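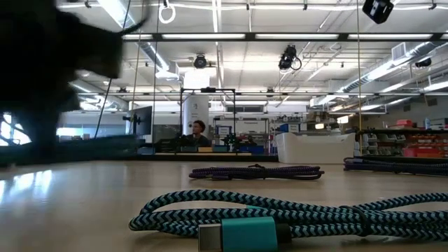 Reviews / Cables & Charging

Jostard Braided USB-C Cables: I Bought Way Too Many and I'd Do It Again

Posted September 9, 2025

I have been through a lot of charging cables. I'm a heavy phone user, I fidget, and I have a bad habit of yanking the cord out by its neck when I'm in a hurry, so the plain white kind tends to last me one school year if I'm lucky. Last December I finally got fed up and ordered the Jostard braided ones in pretty much every color the shop had, and I've been using them daily ever since. I kept meaning to write this up and kept not doing it, so here goes!

First, the look, which is the reason I clicked on them at all. The turquoise and navy one is my favorite by a mile. The two colors run in a zigzag all the way down the jacket, and the plug sits in a chunky teal housing that goes with it really nicely. It's a cheerful thing to have lying around (my old cords looked like something that fell out of a dryer vent). The navy and purple one is thinner and quieter. I like it more than I expected to, but if you drop it behind a dark couch, good luck to you.

That difference in thickness does matter, by the way. The fat turquoise one is long, it wants to flop around in big loose loops, and it takes up a surprising amount of table. It's a couch cable or a bedside cable. The purple one folds down into a flat oval that slides into the front pocket of my bag without making a lump, and that's the one that goes to work with me. If the listing had been clearer about this I would have ordered two of the thin ones and one of the thick. The photos on the Jostard page make them all look the same size, and the description is mostly exclamation points.

Charging speed: fine. I don't own a meter and I'm not going to pretend I do. My phone battery has drifted down to 2,840 mAh according to the app I use, which is pretty sad, and the thick cable fills it over breakfast and a shower. The tablet takes an evening. Neither of them gets weirdly warm at the plug, which my gas station cables absolutely did.

The plug itself is a good one. The housing is long enough to get hold of, so I've mostly stopped pulling on the cord, and the metal tip still goes in with a nice firm feel after nine months of me. There's a darker band where the housing meets the braid, and I expected trouble there because that's where all my other cables have died. So far nothing, no fraying and no bare bits poking out. The purple one has gotten a little fuzzy close to the plug from rubbing against my keys, but you have to go looking for it.

One complaint about the braid: it picks up everything. Cat hair, crumbs, the glitter from a birthday card that came through the house in the spring. A damp cloth gets most of it off if you pull the cable through your fist with the cloth wrapped around it. Let it dry before you plug it in, please.

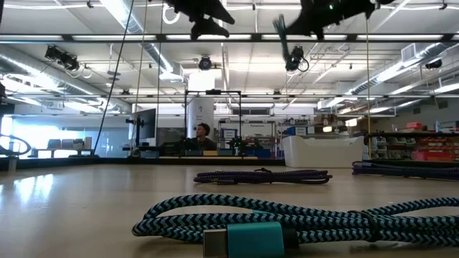
The little straps, and how I store them

I did not think I'd have opinions about a strap, and yet. My turquoise cable is held together with a small dark one and it has turned out to be the thing I'd miss most if I switched brands. It keeps the loops together even when you've wound them up badly, and I always wind them up badly. The strap stays on the cable while it's in use too, so it doesn't wander off into the junk drawer with the twist ties.

It's a bit short for the thick cable. You have to get the loops fairly snug before it'll close, and if you've left them big and lazy you end up squeezing with one hand and fishing around for the end with the other. On the thin one there's plenty to spare.

My system took a few tries. At first I hung everything on a hook inside the closet door, and the long ones slid off every time someone closed it with any enthusiasm. Then I tried a shoebox, standing the coils on end, and they fell over and got friendly with each other. Then my neighbor Bořivoj Urban, a retired stagehand who has handled a great deal more cord than I ever will, watched me untangle two of them at the kitchen table and couldn't stand it. He showed me how to fold the cable back and forth into a long bundle and fasten it at the waist, so it comes out like a bow with a loop at each end. It doesn't roll, it doesn't spring open, and the bundles lie flat next to each other. I do them all that way now except the big turquoise one, which is stubborn and which I've given up on.

For a container I'd go with a plain plastic bin with rounded corners, the kind sold for fridges. I got mine at the Hamada on the Ploltemgate side of town, and it's low enough that you can see what's in it from across the room. Lay the bundles side by side, all going the same way, and don't stack them. As soon as you put a second layer on, you'll only ever use the top layer. I sort by color: red goes to my daughter, green is the car, and the gray one is for guests. Blues and teals are mine and usually don't make it back to the bin at all.

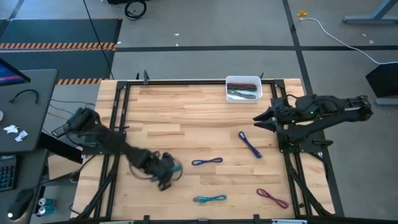
Red, green and gray bundles in the bin, with the blues, the teal and the magenta out on the butcher block.

The magenta, since people will ask, is brighter than you might guess. My daughter's verdict was that it looks like candy, and she meant it as praise. It's also the easiest to find in a dark bag, so if you lose things, get that one and swallow your pride.

I should mention the competition. Before these I had a pair of the Jerkdale ones, which are cheaper and have a softer, almost shoelace sort of braid. They felt lovely for a month. Then the jacket started sliding around over the wire inside, so you'd get a bunched-up wrinkle at one end and a skinny part at the other, and I never trusted them after that. The Jostard braid is stiffer and a bit scratchy out of the package. It relaxes after a couple of weeks of use, and nothing has slid anywhere.

The shop page has 777 reviews as I write this and the grumpy ones are nearly all about length. I have some sympathy. Measure from your outlet to wherever you flop down in the evening, add a bit for the arm of the couch, and check that against the listing before you order. I didn't, and my bedside one stops just short of where I'd like to hold the phone.

Would I buy them again? I already have, the car one was a second order. Get the thick one for home and the thin one for your bag, and pick a color that doesn't match your furniture.

Good: tough braid so far, easy-to-grab plug, great colors, the strap
Not so good: collects cat hair, vague listing, strap is tight on the thick cable
My rating: 4 out of 5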